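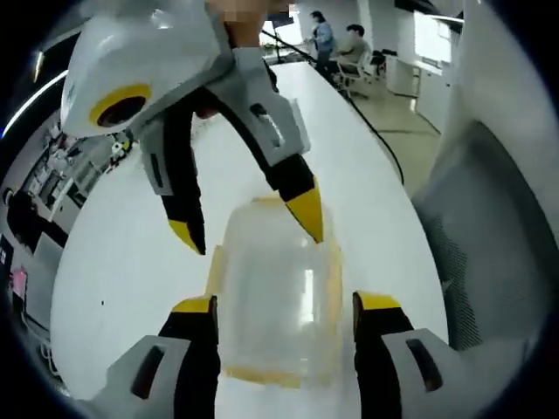 What a Gripper Budget Looks Like When You Start From Zero

Nov 12, 2023

I drove over to Jindcombe expecting to talk about robot arms. I write about small packing and light assembly shops, and arms are what everyone wants to talk about, so I had a whole page of questions ready on payload and reach. The woman who runs purchasing at Cluline let me get through two of them.

"We haven't bought an arm," she said. "We may not buy one until next July. I can show you what we did buy, though."

What they did buy is hand-held grippers. Two fingers each, you hold the thing by the top and work it yourself, and the recordings go toward training whatever arm comes later. Cluline fills and packs small containers for other companies, and the job they want help with is picking them up and setting them down all day long (if you've ever done that for a shift, you know why!).

I asked how she got that past the owners, and she laughed and went to find her spreadsheet.

The first version of it had one line, an arm, and a quote from an integrator called Koval. "It was a good quote," she told me. "I had no complaint about the quote. My trouble was that I couldn't answer half of their questions. How wide does it open, how hard can it squeeze, what's your table height. I was guessing, and I was about to guess with a lot of money."

So she split the project in two. Phase one got $4,000 and a corner with a table in it. That had to cover the grippers, mounts, cables, storage and what she calls the drawer, meaning spare fingertips, tape, screws and everything else that walks off. I wanted to know what she'd underestimated, and she didn't even look at the sheet.

"Storage. I put down $68 for storage, like we were saving vacation pictures. We ended up at $300 and I've already warned them it'll go up."

The grippers came from Prellex, and she was happy to talk about how she picked them, once I'd promised this wasn't going to read like an ad. She had wanted to buy one, run it for a while and then decide. The technician who does most of the recording talked her into a pair. I caught him on his way back from lunch and asked him why.

"Because people have two hands," he said. Then he took pity on me and explained. A lot of their work is one hand keeping a container steady while the other comes in from the top, and if you only record the one hand, you've left out half the job. He also likes that clear plastic got into the tests early. His feeling is that every demo he's ever watched used a nice bright block, and his customers don't send him nice bright blocks.

By the week I visited they had 868 recordings they were willing to keep. I asked how many they'd thrown out and got a look, so I moved on.

Here's the part I found most useful, and I've already repeated it to two shop owners. She keeps a column in the budget for hours, with the technician's time charged at full rate, and it's bigger than the hardware. "If I'd left that out, phase one would look like a bargain," she said. "Then I'd ask for phase two and they'd want to know why it costs so much more. I'd rather have the argument now."

Phase two is where the arm comes back in. She's asking for quotes again, from Koval and from one other place she wouldn't name, and this time she has her own list of questions. Who pays for fingertips? Will the arm take the same fingers they've been recording with, or is there an adapter, and is the adapter on the quote? What happens to the table? (They like their table. They'd like to keep it.)

I asked if there was a chance she'd get to July and decide against the whole thing.

"Sure," she said. "I wrote that in. There's a row that says 'stop here,' and it has a number next to it, and everybody signed off on the number."

She wouldn't tell me the number. The technician wouldn't either, but he did let me try one of the grippers before I left, and I was terrible at it.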